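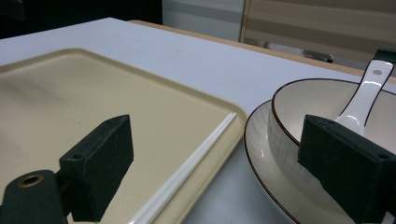

Según un cliente de Zuronar, la pregunta que más se repite en su departamento de compras no es cuánto cuesta una pinza, es cuánto cuesta tenerla trabajando dos años. Pedía una hoja con todas las partidas y se encontraba con una cifra única al pie de un catálogo. Esa petición resume bastante bien el trabajo de nuestra empresa.

Quiénes somos

Sinulia es una consultora técnica dedicada a la planificación de compras de equipos de manipulación y automatización ligera. Trabajamos para cocinas centrales, comedores colectivos, laboratorios y talleres de montaje. No fabricamos equipos ni cobramos comisión de los fabricantes. Facturamos horas de estudio y ensayos, con tarifa cerrada antes de empezar.

La plantilla reúne perfiles de ingeniería mecánica, control y contabilidad de costes. Cada expediente lo firman dos técnicos, uno por la parte de ensayo y otro por la parte económica.

Qué hacemos

Definición de necesidades. Se levanta un inventario de las piezas que se van a manipular, con dimensiones, masa, acabado superficial y posición de partida. En vajilla, por ejemplo, se anotan por separado el plato llano, el cuenco apilado sobre él, la cuchara apoyada dentro del cuenco y los palillos colocados junto al borde de una bandeja. Son cuatro problemas de agarre distintos y conviene presupuestarlos como tales.

Ensayo de agarre. Las pruebas se hacen sobre mesa, con dedos paralelos intercambiables y piezas iguales a las del cliente. Un ensayo estándar comprende 50 ciclos por pieza. Para las piezas esmaltadas o de canto fino se amplía la serie hasta 1000 ciclos, repartidos en varias sesiones. Se registran caídas, deslizamientos, contactos no previstos y tiempo de ciclo.

Presupuesto de ciclo completo. El documento separa la inversión inicial de los gastos de explotación. En la primera entran el brazo o soporte, la pinza, los dedos, la mesa, las protecciones y la puesta en marcha. En los segundos, los recambios, la energía, la formación, las horas de parada y la revisión anual. La vida útil que se toma para la amortización figura siempre en la primera página.

Comparación de ofertas. Se normalizan las ofertas recibidas a las mismas condiciones de garantía, plazo y alcance. Las partidas ausentes se marcan como ausentes; no se estiman por cuenta del proveedor.

Criterios de trabajo

Recomendamos reservar un 20 % del presupuesto de equipo para utillaje y adaptaciones. En proyectos con menaje variado esa reserva suele consumirse entera, sobre todo en dedos mecanizados a medida y en útiles de posicionado.

No recomendamos comprar por capacidad de carga. Un cuenco de cerámica pesa poco y, aun así, exige apertura suficiente, control de fuerza y espacio libre a los lados para que entren los dedos. Cuando la pieza descansa sobre otra, la altura de aproximación cambia y hay que comprobarla de nuevo.

Tampoco se incluyen en el cálculo ahorros de personal que el cliente no haya confirmado por escrito.

Método Nater

Nater es el nombre interno de nuestra plantilla de cálculo. Parte de la lista de piezas y devuelve el coste por ciclo en tres supuestos de uso: bajo, medio y alto. Se entrega en hoja abierta, sin celdas bloqueadas, para que el cliente pueda modificar precios y horas. La última revisión, de junio, añade una columna para almacenamiento de recambios.

Instalaciones y colaboraciones

El mecanizado de dedos y soportes de prueba se encarga a Pintér, taller con el que compartimos planos y tolerancias. Los dedos ensayados se entregan al cliente junto con el informe y pasan a ser de su propiedad. Los planos también.

Plazos y contratación

El estudio básico incluye una visita, el ensayo estándar de un máximo de 20 piezas y el presupuesto de ciclo completo. Para abrir expediente se necesita una lista de piezas, un croquis acotado del puesto y 2 unidades de cada pieza. Las muestras rotas durante el ensayo se detallan en el informe y no se reponen.

Las consultas previas se atienden por correo o por teléfono, de 9:00 a 14:00. La oferta tiene una validez de 50 días desde su envío.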